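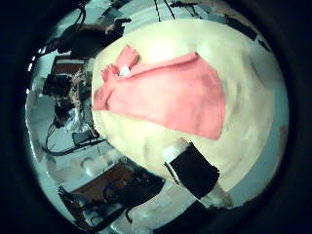 Ticket: Folded shirts will not stay folded
Product: Beltotham long-sleeve, button front
Opened by: Marilou Sison
Assigned to: Ea Kirkegaard, Boltico garment care desk
Priority: Low (customer selected "Urgent")
Status: Resolved, with grumbling

Opened Wednesday, December 4, 2024

Marilou Sison wrote:

Hello garment care,

We bought a batch of the Beltotham shirts for our front desk and showroom staff. People like them. They are comfortable and you can find your colleagues across a parking lot. My trouble is that they can't be folded, or I can't fold them, and I would like to establish which before I say anything rash to the people who do our shelves.

The shirts live in a Van der Linden wall unit with open cubbies. Each cubby is supposed to take a stack of six. I get a stack of four and a landslide. I fold one on the table, it looks respectable, I turn around to get the next one, and when I turn back the first has relaxed into something you'd use to check the oil.

What I've tried so far:

Folding in thirds, sleeves behind. Slides open at the bottom.
Folding in half, sleeves in front. Holds, but it's the size of a couch cushion.
Rolling. Holds beautifully. The cubbies are square, the rolls are not, and they leave at night.
A heavier hand. No change, except in my mood.
The leaflet that came in the bag. The leaflet shows step 1 and step 4.

Is there something about the fabric? Our old shirts (Brorar, the gray ones) folded like cardboard. They also felt like cardboard.

Marilou

Ea Kirkegaard replied:

Hi Marilou,

Thank you for the thorough list. The leaflet has been raised before. Steps 2 and 3 are on the other side, in a font chosen by someone with excellent eyesight.

The Beltotham is a softer cloth with a bit of nap to it, so it won't take a crease by persuasion the way a stiff poplin does. It should still fold. Before I send you a method, could you tell me:

How are they dried, and how long do they sit in the machine afterward?
Are you using fabric softener?
What's the surface you fold on?
Are the shirts buttoned when you fold them?

Ea

Marilou Sison replied:

Dried on medium, then they sit until one of us remembers them. Softener yes, a capful, or what Poul Dalsgaard considers a capful. Surface is a plain wooden table, fairly smooth. Buttoned at the top only. Life is short.

Ea Kirkegaard replied:

I think we have several suspects and they may all have done it. Please change one thing at a time so that we know which one to blame:

1. Leave out the softener. It coats the cloth and the layers slip over each other.
2. Take the shirts out while still slightly warm and lay them flat, face down, before doing anything else.
3. Button the top button, the bottom button and one in the middle. The front then behaves as a single panel.
4. Fold on a towel or a piece of felt. A smooth tabletop lets the bottom layer creep while you're working on the top one.

Run each for a couple of washes and let me know. 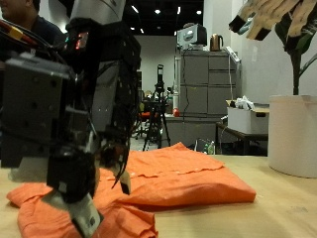 Should the buttons face up or down when the fold is finished?

Up, once it's finished. You start with the front face down and do all the work on the back, then flip the whole packet over at the end so the button line is on top and lies straight. If the button line has wandered off toward one side, the first fold was too greedy and the shirt will lean that way in the stack.

Note added by Ea Kirkegaard (internal):

Customer is organized and funny and has a real problem. Please don't send the stock reply about "embracing natural drape." Brynhildur, could you look at the fold sequence when you have a minute? I followed our own leaflet at my kitchen counter last night and got a very nice kite.

Note added by Brynhildur Holst (internal):

Looked. The leaflet sequence was written for the short-sleeve. With the short-sleeve you bring the side in, flick the sleeve back, done. With the long-sleeve, the cuff lands below the hem, so people pull the side panel over at an angle to make it behave. Once that first fold is at an angle everything after it follows loyally along. You get a wide end at the collar and a narrow one at the hem. It sits on the shelf like a wedge of cheese and the one on top of it goes for a walk.

The sleeve needs two bends, one at the shoulder and one at the elbow, before anybody touches the body a second time. I can write it up. I would also like it recorded that I mentioned this when the long-sleeve launched.

Recorded. E.K.

Marilou Sison wrote:

Progress report.

No softener: better. The layers grip a little. Poul is taking it personally.

Out of the dryer warm: better, when it happens. I've put a kitchen timer on top of the machine and it is now the most resented object in the building.

Three buttons: much better, and I dislike admitting it.

Towel on the table: no difference that I could see, but it made the table look as though someone was about to be shaved.

So we can get five in a cubby on a good day. The sixth goes in at an angle and takes the fifth with it when it leaves. Pilar Zapata, who opens up in the morning, has taken to laying one across the top of the stack like a tarp.
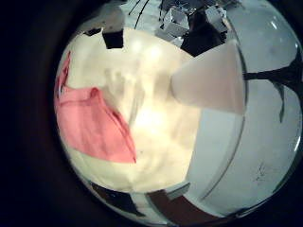

The fold sequence is where I'd look next, and I owe you an apology for not going there first. Our leaflet was drawn with the short-sleeve in mind, and on the long-sleeve it leads you into a slanted first fold. The result has a shape you'll know by now: roughly a triangle, a raised ridge along the upper edge where the cloth has doubled up, and the lower part lying perfectly smooth and flat down to a crisp diagonal, with the point heading off to the right. It looks neat, and that's the trap, as neat and square are different things to a cubby. If you find yourself admiring a diagonal edge, open the shirt and go back to the beginning. The method Brynhildur Holst has written for the long-sleeve is below, and it will replace the leaflet in January.

Beltotham long-sleeve, cubby fold

Button top, middle, bottom.
Lay the shirt face down. Smooth from the collar to the hem with the flat of the hand. Do the sleeves last.
Put a finger halfway along the right shoulder seam. Bring the right side in from there, straight down, parallel to the center back. The hem end should come in exactly as far as the shoulder end.
Bend the sleeve at the shoulder so it runs down the panel you've just made. Bend it again at the elbow so the cuff comes back up. The cuff must not hang below the hem.
Same on the left.
Turn the hem up by a hand's width and press it. This gives the bottom edge something to hold on to.
Fold the rest up to the collar in one go, or in two if your cubby is shallow.
Flip. Straighten the collar. Walk away before you start improving it.

Ea

Marilou Sison replied:

The hand's width at the hem! Why is that not printed on the bag in large letters? That was the whole landslide, or most of it. I did nineteen of them in one sitting and only had to redo the two where I got philosophical about the elbow.

A few questions for the record, since Pilar will ask me and I prefer to have it from a professional.

Whose hand? Poul has hands like oven mitts, and his stack comes out noticeably shorter than mine.

Does it matter that the tag sticks out at the back of the neck? It catches on the shirt above.

And what do I do with the ones that have already been stored badly? There's a heap of them in a box under the counter which has been there since before we had a method.

Ea Kirkegaard replied:

Whose hand: pick one person's and stay with it. If Poul and you both fold, mark the width on the edge of the table with a strip of tape. The tape doesn't have to be nice.

The tag: tuck it down before the last fold. You can also cut it off, though you'd then lose the washing instructions, and I've seen what you do with softener.

The heap: don't fold on top of old creases. The cloth remembers the wrong ones and goes back to them. Ten minutes in the dryer with a damp washcloth, straight out, face down on the table, then the fold as above. Start by getting the rolled-up end undone.

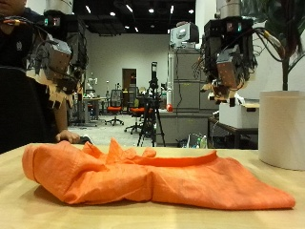
If it's still all peaks and wrinkles after the damp washcloth, give it another five minutes and smooth it toward the hem, never across. Going across pushes the fullness into the side seams, where it will wait for you. Find the collar first, turn it to face away from you, and pull the shirt straight by the shoulders. It takes longer to find the collar than to fold the shirt. I don't have a fix for that.

Marilou Sison replied:

Done, heap and all. Six to a cubby, square, button line up the middle. They've been in there since Monday and have not moved. Pilar took one out from the middle of the stack this morning and the other five stayed where they were, and we both just stood there.

Poul's tape is on the table. It's blue and it is not nice.

You can close this. If I might make a request for the new leaflet: larger type, and put all the steps on the same side.

Ea Kirkegaard closed this ticket.

Cause: slanted first fold (leaflet sequence for short-sleeve used on long-sleeve), no hem turn-up, softener.
Fix: revised fold, three buttons, no softener, dryer timer.
Follow-up: leaflet reprint, B. Holst. Check with the print shop whether the minimum run is still 1000, and whether anyone has thrown out the old ones.

Note added by Brynhildur Holst (internal):

They have not. They're in the supply closet, stacked very neatly.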